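Stekon metal sorting bin, the wide one with sloping sides: my review after a lot of abuse

I bought two of these in June for the Friday sort, when everything that has piled up on the workbench and the kitchen counter gets dumped in one place and I finally deal with it. They sit one behind the other on the wood table and I work out of the front one, so keep in mind that my front bin has had a much harder life than its buddy. 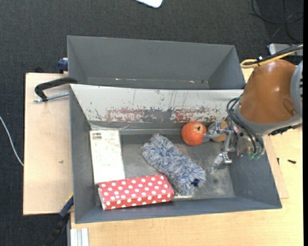
First, the good stuff. The shape is great! The walls slope, so you can reach right in without banging your knuckles, and you can see everything at once. I've had cheap plastic tubs with straight sides and I was forever fishing around in the corners for something small. In this one you can toss in a couple of boxes, a fluffy duster head, a piece of fruit that wandered off from the kitchen (it happens at my house) and there's still open floor to push things around on.

It's also sturdy. I've dropped a box of 300 wood screws in it from shoulder height and it didn't bend. The Genomwood tray I had before this was prettier, but it wobbled if you looked at it wrong and I gave it away after one winter.

Now the finish. Oh boy. The light panel on the inside wall scratches if you so much as slide a box against it, and once it chips it keeps going – mine has reddish patches flaking along the lower part and a bare gray spot in between. The floor is just as bad for scuffs and stains. I scrubbed mine with dish soap and then with baking soda and got maybe half the smudges off before my arm gave out. None of that changes how it works, but if you want something nice-looking for an entryway, keep shopping.

My other gripe is the corner where the wall meets the floor. Crumbs and duster fluff love it in there, and a regular sponge is too fat. An old toothbrush does the job.

I paid 77 dollars each, shipping included, and that stung a little. Lloyd has a similar one for less, but it's a good bit narrower and I like being able to lay long boxes down flat.

Would I buy it again? Yep, and I'd probably stick a cheap liner in it on day one. Four stars, with one off for the paint.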